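台所の片づけメモ:お椀の重ね方は「ふち」で決まる

食器棚の前でお椀をガチャガチャやるのが毎朝のストレスだった私、最近ちょっと楽になりました。きっかけは料理本でも収納本でもなく、ロボットの研究です(笑)。

友人のZahira Latuheruさんが、Banuraという研究チームで、二本の腕を持つロボットにお椀を重ねさせる実験をしているんです。お茶のついでに結果を聞かせてもらったら、これがもう台所の話そのもので!忘れないうちに書いておきます。

1 底を抱えず、ふちをつまむ

Zahiraさんたちは、人が腕を操作してお手本を見せ、その記録から動きを学ばせています。集めたお手本は2,148回分。最初は人によって持ち方がばらばらで、胴をはさむ人もいれば、ふちをつまむ人もいたそうです。そこで、ふちをつまんだお手本だけを選んで学習し直したら、70パーセントほどだった成功率がぐんと上がったとのこと。

うちでもやってみました。親指を内側、ほかの指を外側にして、ふちを軽くはさむだけ。重ねるときに指が下のお椀にぶつからないので、本当に静かです。熱いものが入っているときはもちろん別ですよ。

2 重ねる前に、離して置く

お椀どうしがくっついていると、指を入れるすき間がなくてロボットは失敗しやすいそう。わが家も洗い上がりをぎゅうぎゅうに並べるのをやめて、指二本分くらいあけるようにしました。場所は取るけれど、乾くのも早い気がします(これは私の感想)。

3 大きい順を先に決める

途中で「あ、こっちが下だった」とやり直すのがいちばん時間のむだ。ロボットも順番を固定した組のほうが、練習12回分のデータを足しただけで動きが落ち着いたんだとか。私は棚の内側に、下から順に色の名前を書いた紙を貼っています。

4 真上だけでなく、手元からも見る

頭の高さのカメラだけで学ばせたときは、ふちの手前で指が止まったり、行きすぎたりしたそうです。手首のカメラの映像も使うようにしたら、200回の試験で空振りがだいぶ減ったと聞きました。人間なら、棚の高いところに積むときに踏み台に乗って目線を近づける、あれと同じですね。私は横着して背伸びで済ませていたので、耳が痛かったです。

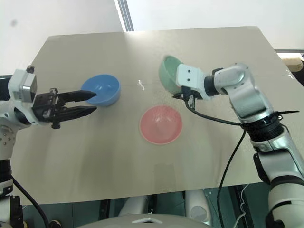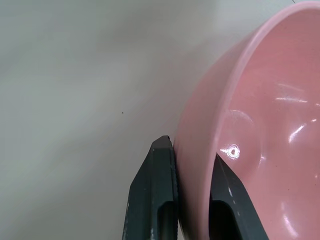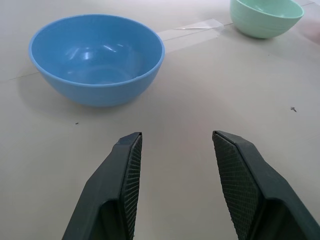

5 色ちがいでそろえると、頭が休まる

白いお椀ばかりだと、どれがどの大きさか毎回考えてしまいます。Zahiraさんのところも青、ピンク、緑と色分けしていて、見ていてわかりやすい。ただ、色だけで覚えたロボットは、別の色のお椀を出すと順番に迷うことがあって、いまはそこを調べている最中だそうです。

うちの場合、迷うのは夫です。新しい黄色のお椀を買い足したら、さっそく紙に書いていない場所に入っていました。紙、書き直さなくちゃ。

次は、重なって抜けなくなったお椀の外し方を書く予定です。ぬるま湯を使うやり方と、ひねるやり方、どっちが早いか試しているところなので、もう少し待っていてくださいね。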